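Kitchen Corner Gallery: The Break Room at Coderby

We finally have a break room we like spending time in! Trinidad Sison and Carola Pfeiffer started swapping out the old furniture in March, and since then people keep wandering in with things from home (mugs, mostly, and one very good bread knife). Click through for a look at the corner where lunch gets heated up.
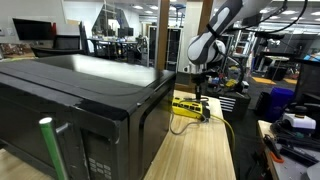
Lunch at Coderby runs long, and we love it that way. Helmut Kleinschmidt brings lentil soup, Veronika Bognár makes a stuffed cabbage that people plan their week around, and there's always somebody asking for the recipe. The big black microwave has a few scuffs along its front edge, and we wouldn't trade it for a new one. I'm crazy about the green rod on the door, too, and the yellow power strip looks so cheerful against the pale butcher block!

Next up is shelving. Alcides Carhuamaca has drawn a plan with room for all the mugs and a spot for the tea tins, and we can't wait to get started. If you have a spare set of soup bowls, bring them by!

Posted May 8, 2023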